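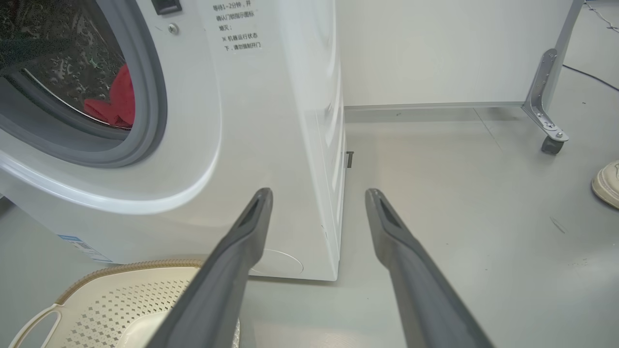
A front-loading washing machine with a red cloth in the drum. The label on the front panel, in Chinese, tells users to wait one to two minutes and not to force the door while the machine is running.

Residents' laundry reopens at Osberg House
Sep 10, 2019

The shared laundry on the ground floor of Osberg House has reopened to residents following the replacement of its washing machines. The room had been closed for the work since April.

Residents are asked to observe the door instructions posted on the machines. After a cycle ends, the door remains locked for a short time. Users should wait one to two minutes and check that the door lock indicator has gone out before opening the door. The door must not be forced at any point while a machine is running.

"Most of the repair calls we received for the old machines concerned damaged door latches," said Yvonne Bramwell, housing services manager. "A short wait at the end of the wash will keep the new ones in service."

The laundry serves 63 apartments. Printed English translations of the machine labels are available at the front desk, and a copy has been delivered to each apartment with the revised house rules.

Residents should check the drum for small items after each load and wipe the rubber door gasket with a dry cloth. Filter covers are to be opened by building staff only. Items left behind will be held at the front desk until the end of the month.

Faults and leaks should be reported to Niilo Pelkonen, building maintenance, at extension 600. Please give the position of the machine and the time the fault was noticed.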